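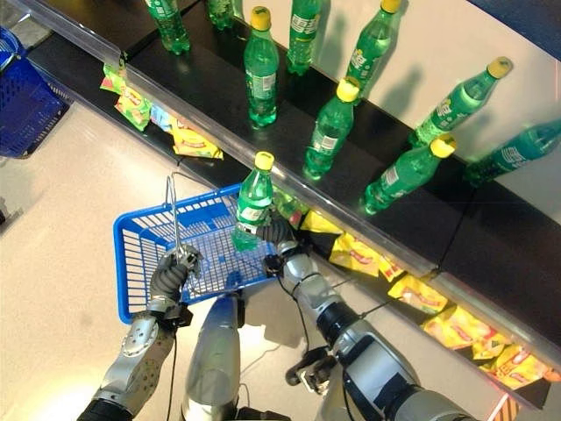
Shopping at Cloline: your questions answered

Baskets, shelves, bottles and snacks. Last updated August 2018.

Where do I find a basket?
Baskets are stacked just inside the main door, with a second stack at the end of the drinks aisle. If both stacks have run out, ask at the till and we will bring some over. Please take one from the top, as pulling from the middle bends the handles.

What size are the baskets?
We have one size only. They are blue plastic with a single wire handle, slotted sides and a mesh base. A basket will take a normal top-up shop. If you are buying for a party or for an office, a trolley is easier.

How much can I put in one?
We ask customers to keep to four large bottles, or the same weight in other goods. The baskets will hold more than that, but the wire handle gets uncomfortable on the fingers and the base starts to sag. You are welcome to use two baskets and leave one at the till while you fill the other.

What is the best way to pack bottles and snack packets together?
Put the bottles in first, standing up if they are steady and lying down if they are not. Crisps and other packets go on top or down one side. People often pick up their snacks first and then drop the drinks on them, so if you are buying both, start with the drinks. If you have already filled the basket the wrong way round, there is a ledge by the tills where you can repack.

Small bottles can fall over when the basket swings. Hold the handle in the centre and keep the heavier things below your hand – it tips less that way.

Can I use my own bag instead of a basket?
Yes. Please keep it open while you are in the shop and empty it fully at the till. Rucksacks should stay on your back or be left with us at the desk.

Where are the fizzy drinks?
Single bottles are on the long black shelves, near the snack packets. Multipacks are on the floor pallets at the back of the shop. Chilled drinks are in the fridges by the sandwiches, and these cost the same as the ones on the shelf.

Why are the drinks and the snacks so close together?
Customers asked for it. We used to have them at opposite ends of the shop, and at lunchtime there was a lot of walking to and fro. The change was made when Ideo refitted the aisle for us.

Where is the price?
Prices are on the clear strip along the front of each shelf. The label for an item starts directly under the first bottle or packet and applies to everything up to the next label. If you can't find a price, there are scanners on the pillars by aisle 2.

The label and the till showed different prices. Which one do I pay?
Tell the cashier and we will charge you the lower one. We would also like to know which shelf it was on, so that we can change the label.

Should I take from the front or the back?
Wherever you like. New stock goes in at the back, so the bottles at the back often have a longer date. We only ask that you don't leave the ones you have moved lying on their sides, as they roll off.

I have changed my mind about something in my basket. What do I do?
Put it back where you found it, or hand it to the cashier. Please don't leave chilled food on an ordinary shelf. We have to throw it away.

I dropped a bottle. Do I have to pay for it?
No. Leave it where it is and tell a member of staff. Fizzy drinks that have been dropped should not be opened straight away, even if the bottle looks fine. The floor gets very slippery after a spill, so please keep children away until it has been mopped.

Do you sell full cases?
Yes, of most soft drinks. A case of the small bottles holds 18. We usually have a few in the stockroom, but for more than three please order two days ahead. Cases can be collected from the side door on the Bae Street side, where there is space to stop a car.

Do you take empty bottles back?
There is a recycling bank in the car park for plastic. Rinse the bottles and squash them first if you can – caps can stay on. We don't pay a deposit on empties.

Can I take a basket out to the car?
You can take it as far as the car park, but please bring it back afterwards. We own nearly 1000 baskets across our shops and lose a fair number each year. There is a return point next to the trolley shelter.

Are the baskets cleaned?
Yes, they are washed every week. If you pick up one that is sticky or has rubbish in it, leave it at the till and take another.

Do you stock Jilon snacks?
At our larger shops only. The smaller ones can order them in by the box.

My question isn't here.
Ask at the desk, or fill in a card from the holder beside it. We reply to all cards that have an address on them.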